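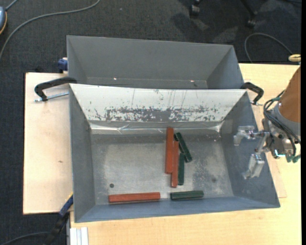
I've been sorting the odds and ends in my workshop since the start of September, and I'm finally down to the metal bins. They came with the benches when I took the place on, and I'd half a mind to scrap them, but a grey bin with sloping sides is a lovely thing for short lengths — everything slides down to where you can grab it. Red bars and dark green bars are sharing one for now, three of each, and I rather like them jumbled up like that! The white paint on the back wall is badly scratched and I did get as far as pricing up a tin (42 pounds, no thank you), so scruffy it stays.

Belmiro Valente asked whether I'd be selling any offcuts again. Yes, once I've weighed them all — I've got roughly 74 kilos so far, with 2 shelves still to go. If you're after a particular colour, drop me a line before I start bagging things up.

Filed under: Workshop Notes, Tidying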